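Paying on Local Transit: What Visitors Get Wrong About Fares
Speaker notes, short session, 2 January 2021 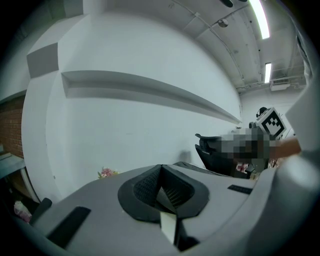
1. Opening

State the scope: city buses, trams and airport rail. Taxis and rental cars are not covered. Most of the room will have used Corkness as a gateway, so use its network for the worked cases.

2. Ticket types

Three products matter to a short-stay visitor: the single, the day pass and the stored-value card. The single is valid for one direction of travel, transfers included, until the time printed on it. A return leg needs a second ticket, even inside that time.

The day pass runs to the end of service on the date of first use. It does not run for 24 hours. Repeat this. A pass first used at dinner is poor value.

3. Validation

Buying and validating are separate steps on the Corkness trams. Paper tickets go in the stamping machine at the door. Cards are tapped on boarding and again on leaving. A missed second tap is charged as a ride to the end of the line.

Inspectors treat an unstamped ticket as no ticket. Keep it until you are off the platform, as some stations check at the exit.

4. Airport zone

The Jaklow airport stop is outside the central zone. City day passes are not valid past the last central station. Two options: buy the zone extension before boarding, or buy the through ticket at the airport machine. The extension is cheaper for pass holders. It cannot be bought on the train.

5. Survey slide

Source is our own Peris traveler survey. 2,228 responses, of which 106 reported a penalty fare on their last trip. Most common cause: ticket bought but not stamped. Respondents chose to take part, so do not present this as a rate for all visitors.

6. Refunds

Unused card balance is refunded at staffed counters only. The Jafri Street counter closes on Sundays. The card deposit is returned if the card still reads. Bring the card itself; a receipt is not accepted.

7. Questions

Expect one on child fares. Age limits differ by operator, so send people to the posted fare table. Expect another on bank cards: one card per rider, and the same card for both taps.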